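Makowska Reuse Workshop: progress report to the Cumer Fund
Second period, to the end of January

1. Summary

The grant pays for the repair and rehoming of donated household and office goods in Rurkorard and the villages north of it. Work in this period went largely to plan. We moved into the larger unit, opened on Friday evenings as well as during the week, and passed on more goods than in the first period. Two things are behind: the furniture training course and the new stock system. Both are covered below.

2. Goods in and out

We took in 3,176 items. Kitchen goods, lamps and small furniture made up most of them. Bedding was heavier than expected before Christmas and we had to turn some away for want of dry storage. Since the move that has not been a problem.

Referrals from the housing office now come through on a single form, which has cut down the phone calls. Families moving into unfurnished flats are still the largest group we supply. The most requested items are beds, cookers and tables with chairs, in that order. We cannot meet the demand for cookers. Each one has to be tested by a qualified person and we only have the use of one for a day a week.

3. Premises

The lease on the new unit was signed at the start of the period. The landlord repaired the roof over the loading bay as agreed. The heating was late and the sewing bench was out of use for 4 weeks as a result. We have put up racking along the back wall and marked out a collection area near the doors, so that people picking up goods no longer have to walk through the repair space.

Parking remains poor. We have asked the council for a loading space on the road side and are waiting for an answer.

4. Repairs

The repair benches cover furniture, textiles, small electrical goods and computers. Textiles had the best results, mainly curtains and school uniform. Office computers arrive in batches when firms clear out. Those that can't be brought back into use are stripped for parts, and what is left goes to the Vudolance recycling depot with the rest of our metal and electrical waste.
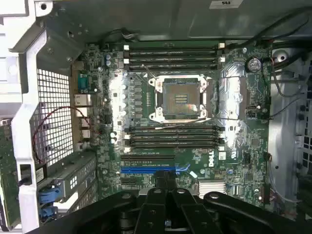 Makowska replied to our draft of this section that the benches should be reported separately next time, with hours set against each, and that lumping textiles in with electrical work hides how much the sewing side gets done on very little money. We agree and will set the next report out that way.

Spare parts are the main cost at the electrical bench. We spent 400 pounds on plugs, fuses, flex and switches, which is within budget.

5. Training

We planned two courses and ran one. The textiles course had 23 people on it and finished in December. Several of them have stayed on to help at the sewing bench — more than we have machines for on some days. The furniture course was put back when the tutor took a full-time job. A replacement has been found and the course will run in the spring. The money set aside for it has not been spent and we ask to carry it forward.

6. Stock system

We are still using the old spreadsheet. The new system was set up but the labels it prints don't stick to fabric or bare wood, and the supplier is sending a different type. Until that is sorted out we are entering the large items only.

7. Next period

We will run the furniture course, finish the change to the new stock system and look for a second day of cooker testing. We would also like to discuss the van. It passed its last test but needs work on the brakes and the tail lift, and the quote is higher than the amount left under transport. The quote is attached with the accounts.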